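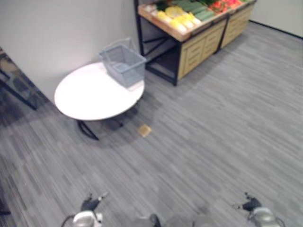

# 나무 매대 앞에서 드는 의심

동네 슈퍼가 수리를 마치고 다시 문을 열면 열에 아홉은 채소 코너가 나무로 바뀌어 있다. 밝은색 목재에 검은 철제 틀을 두르고, 위쪽 판을 비스듬히 올려 채소를 줄 맞춰 눕힌다. 옆에 장바구니를 쌓아 두고 '오늘의 장터' 같은 문구를 붙인다. 우리 동네 하베다르(Havedar)도 2월에 그렇게 바뀌었다. 나는 그 가게를 오래 다녔고, 바뀐 뒤에도 다닌다. 그런데 그 매대가 손님을 위한 것이라는 설명만은 아직 믿지 못하겠다.

개장 전단에는 '시장의 활기를 매장 안으로'라고 적혀 있었다. 시장의 매대가 왜 기울어져 있는지 생각해 보면 좀 이상한 말이다. 노점 상인은 좁은 자리에서 물건을 멀리까지 보이게 하려고 상자를 세운다. 물건이 빠지면 상자를 털어 다음 것을 올리고, 저녁이면 값을 내려 부른다. 하베다르의 매대는 기울기만 가져왔다. 저녁 여덟 시에 가도 옥수수는 아침과 같은 줄로 누워 있고 값도 아침 그대로다. 활기라고 부를 만한 것은 조명 정도인데, 조명은 예전에도 있었다.

매장 설계를 하는 프레이야 스타니포스(Freya Staniforth)의 강연을 들은 적이 있다. 그는 소비자가 목재 위에 놓인 채소를 더 신선하다고 느낀다고 했고, 이스텔(Istel)이라는 집기 업체의 자료를 화면에 띄웠다. 응답자 281명 가운데 64퍼센트가 나무 매대 쪽을 골랐다는 내용이었다. 나는 숫자보다 질문지가 궁금했다. 어느 쪽이 신선해 보이느냐고 물은 것과 어느 쪽을 집에 가져가 먹었더니 나았느냐고 물은 것은 전혀 다른 조사다. 앞의 것이었다고 한다. 매대를 파는 회사가 매대 사진을 보여 주고 얻은 답이니, 매대를 더 파는 데는 쓸모가 있을 것이다.

스타니포스의 말이 다 틀렸다고 생각하지는 않는다. 보기 좋은 것은 보기 좋다. 형광등 아래 비닐에 싸여 포개진 호박보다 경사판에 나란히 놓인 호박이 고르기도 편하다. 허리가 아픈 우리 어머니는 매대가 높아진 것을 무척 반기셨고, 나는 그 앞에서 할 말이 없었다. 높이는 분명 나아졌다. 다만 높이를 바꾸는 데 꼭 나무가 필요했을까? 플라스틱 상자를 받침 하나 위에 올려도 어머니의 허리는 똑같이 펴졌을 것이다.

내가 더 미심쩍게 보는 물건은 장바구니다. 매대 이야기를 하는 사람은 많은데 바구니 이야기를 하는 사람은 드물다. 옆면에 구멍이 숭숭 뚫린 플라스틱 바구니, 가느다란 철사 손잡이. 어릴 때부터 들던 것이고 지금도 크게 다르지 않다. 양배추 하나에 간장 한 병만 담아도 손잡이가 손가락 마디를 파고든다. 매장 전체를 나무로 갈아 끼우면서 손님의 손에 직접 닿는 물건은 그대로 두었다는 점이 나는 꽤 많은 것을 말해 준다고 본다. 돈은 눈에 보이는 곳으로 갔다.

돌리츠(Dollitz)에서 나온 두툼한 손잡이 바구니가 있기는 하다. 다른 동네 가게에서 들어 봤는데 확실히 덜 아팠다. 대신 무거웠고, 잘 포개지지 않아서인지 계산대 옆에 삐뚤빼뚤 쌓여 있었다. 점원이 그걸 발로 밀어 맞추는 것을 보고 나니 좋은 바구니라고 선뜻 권하기도 어렵다. 가는 손잡이가 살아남은 데에는 그 나름의 사정이 있을 것이다. 그렇다면 그 사정을 말해 주면 될 일이다. 친환경이니 복고니 하는 말은 빼고.

바구니를 내려놓을 자리도 문제다. 하베다르 입구에는 흰 원탁이 생겼다. 상판이 매끈하고 다리는 검은 금속이고, '잠시 쉬어 가세요'라는 푯말이 붙어 있는데 의자는 없다. 서서 쉬라는 뜻인 모양이다. 손님들은 거기에 바구니를 올려놓고 영수증을 본다. 둥근 탁자에 네모난 바구니를 올리면 모서리가 가장자리로 나가기 쉽다. 가운데로 밀어 두면 되지만, 그러면 다음 사람 자리가 없다. 네모난 선반 한 장이면 벽에 붙여서 여럿이 쓸 수 있었을 텐데, 둥근 탁자가 '머무는 공간' 같아 보인다는 이유로 뽑혔으리라고 짐작한다. 짐작일 뿐이지만 내 짐작은 바닥을 보면 더 굳어진다.

바닥에는 회색 줄무늬 카펫이 깔렸다. 식품을 파는 곳에 카펫이라니. 발소리가 줄어 편안하다는 말은 맞다. 그러나 양파 껍질과 흙은 카펫을 편안해하는 사람을 가려 떨어지지 않는다. 타일이면 빗자루로 끝날 일을 청소기로 하게 됐고, 무늬가 자잘해서 작은 것이 떨어지면 밝은색이 아닌 이상 눈에 잘 띄지도 않는다. 어쩌면 그게 장점으로 꼽혔을지도 모르겠다.

이런 이야기를 하면 까다롭다는 소리를 듣는다. 예쁘면 됐지 뭘 그러느냐고. 나도 예쁜 가게가 싫지 않다. 싫은 것은 예쁘게 만든 값을 신선함의 값이라고 부르는 일이다. 같은 옥수수가 4개 묶음으로 팔리다가 매대가 바뀐 뒤 낱개가 되었고, 묶음으로 사던 사람은 같은 양을 사면서 520원을 더 낸다. 혼자 사는 사람에게는 낱개가 반가울 수 있다. 그렇다고 묶음을 없앨 까닭은 없었다. 점원에게 물었더니 나무판 위에 묶음을 올리면 줄이 안 맞는다고 했다. 나는 이 대답이 전단보다 훨씬 마음에 들었다. 적어도 사실처럼 들렸기 때문이다.

반대쪽 예도 들어야 공평하겠다. 버스로 두 정거장 떨어진 곳에 신델라르시(Šindelář)라는 작은 청과점이 있다. 여기도 나무 매대를 쓴다. 귀퉁이가 닳았고, 경사판 아래 칸에는 흠 있는 것을 따로 담아 값을 내려 판다. 금요일 저녁에 가면 윗단이 반쯤 비어 있다. 주인은 빈 곳을 채우지 않고 남은 것을 한쪽으로 몬다. 보기에는 하베다르보다 못하다. 그래도 무엇이 잘 나가고 무엇이 안 나가는지, 어떤 것을 서둘러 먹어야 하는지가 매대에서 읽힌다. 내가 시장에서 기대하는 것은 그런 쪽이다.

매대가 온종일 가득 차 있으려면 뒤에서 누군가 계속 채워야 하고, 채운 만큼 팔리지 않은 것은 어디론가 가야 한다. 하베다르에 버리는 양을 알려 달라고 쪽지를 써서 건의함에 넣었다. 답은 아직 없다. 다음에는 바구니 손잡이 이야기를 써서 넣을 생각이다.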